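Clotside Robot Hand Club: Frequently Asked Questions

Last updated 6/7/22

Who can join the club?

Any student of Clotside who is in good standing with the school. You do not need to know programming before you come. In the first month we give every new member a small task with the hand, and from this task we see what kind of work fits you.

What do members do in a session?

A session takes 90 minutes. We work on handing over objects, because this was the task in the Tusik competition and we did not do so well in it. A flat card is more difficult than a ball or a cup.

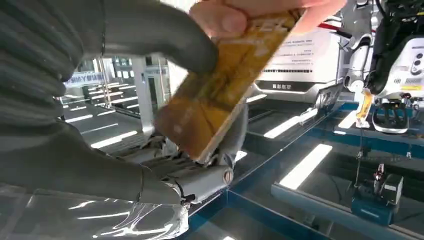 New members usually start with the fingers and learn how much force is enough. After this they go on to the wrist and the arm. Please be patient in this part. The force settings take longer to understand than the code does.

Do I need to buy anything?

No. The fee for the term is 11 dollars and it pays for tape, cables and other small things. Please do not bring your own batteries.

May I put new tape on a gripper finger?

Yes, if the old tape has come loose or has a hole. Take off all of the old tape first, then write your change in the notebook. If two layers are on top of each other, the finger becomes thicker and the saved grip positions are wrong.

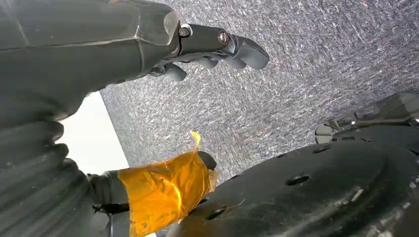 What is the Eberhard group?

It is the group for members who want to compete. It has 4 places, and we choose the members in June. To apply, you must have finished the Kurnis exercises, all of them, with a score of 93 or higher.

Do I need my own laptop?

It is better if you have one, but we can lend you one for the session. It must have a free port for the network adapter. Put the laptop on the table, with the power cord away from your feet. 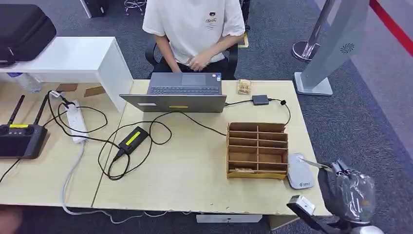

If your laptop does not find the robot, check the adapter first and then the network settings. Ask an older member before you install anything new.

What if I miss a session?

Write to us before it starts, so your partner can join another pair. You can do the missed exercise in the next open hour.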